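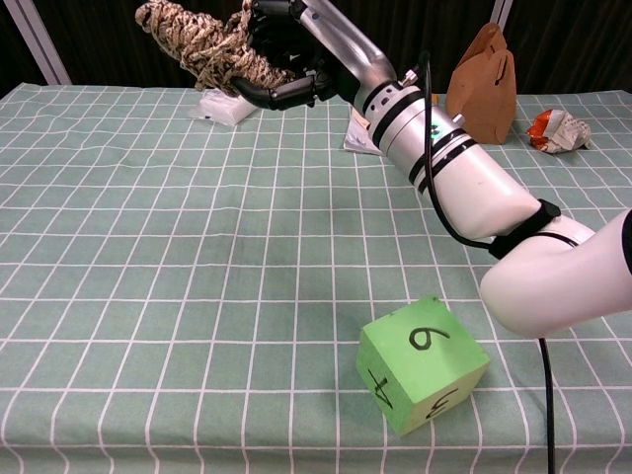

Platform and Hosting Team, Selham
Progress report for January, sent to Oleksandra Holovko on Feb 1, 2023

Hello Oleksandra,

You asked for something you could read over a cup of tea, so I've left the graphs in the shared folder and I'll just tell you how it's going. Mostly well! The backup work you gave us the money for is a bit past the halfway mark, and we've had one proper fright along the way, which I'll come to.

First, the move itself. We had 428 databases and file stores to bring over from the old tape-and-disk arrangement to Treltel, and by the end of January 400 of them were on the new nightly schedule. The remaining 28 are the awkward ones. Most belong to the billing side and run on a version of the database software so old that the Treltel agent won't talk to it. We can either upgrade them (weeks of testing with the finance people, who are busy with year end until spring) or dump them to a file each night and back up the file. We're doing the second for now. It's ugly, but it works, and I'd sooner have an ugly copy than none.

I know I said in the bid that we'd be completely off the old system by now. We aren't. The old kit stays switched on until those last ones have been through a full month of clean runs, so you'll see the Flaser support contract on the bill for a while longer. I've asked Flaser whether they'll let us pay monthly and they've said yes in principle – I haven't got it in writing yet.

Now the fright. Part of the deal was that we'd stop just believing the green ticks and do real restores, from scratch, on to empty servers. We picked a handful of the smaller systems and off we went. The first few came back beautifully. Then we tried the document archive, and it came back with 2701 files missing out of one customer folder. Nothing had been lost on the live side, thank goodness, but if we'd needed that backup in anger we'd have been in real trouble.

It took us two days to find out why. The folder had names with odd characters in them, left over from a Mac Giolla import years ago, and the agent was skipping them and writing a warning into a log that none of us had been reading. We've changed the setting, run the whole archive again and restored it a second time, and the file lists now match. We've also got those warnings going into the same alerts channel as everything else, which made for a very noisy first morning! A lot of it was rubbish and we've been tidying it up since.

Money. We're under on storage, because the new system squashes repeated data much better than I dared put in the estimate. We're over on network charges, though. Pulling data back out for the restore tests costs us each time, and I hadn't allowed enough for that. The two very nearly cancel out. If you're happy, I'd like to shift what's left in the storage line across to the testing line and keep the restores going every month. I don't need any extra on top.

Staffing is fine. We did most of this in normal hours apart from the one late evening when we switched the big customer database over, and everybody's had that time back. The written instructions are coming on too. I gave the restore guide to somebody from the service desk who'd never touched the system, and she got all the way to step nine before having to ask me anything (step nine was wrong, so fair enough). It's been rewritten and she's having another go.

For the next stretch, the plan is to get the billing dumps through their month of clean runs, then do a full restore of one of our larger systems while the rest of the office carries on as normal. I'd also like to sort out how long we keep things. At the moment everything is kept for 200 days, simply because that's what the old system did, and the legal people want some of it held for much longer and some of it gone sooner. They've promised me a list.

Two things I need from you, please: a yes or no on moving that storage money, and a nudge to finance about a date for the billing upgrade, as they'll listen to you long before they listen to me. I'll send the February figures across once the Treltel invoice is in.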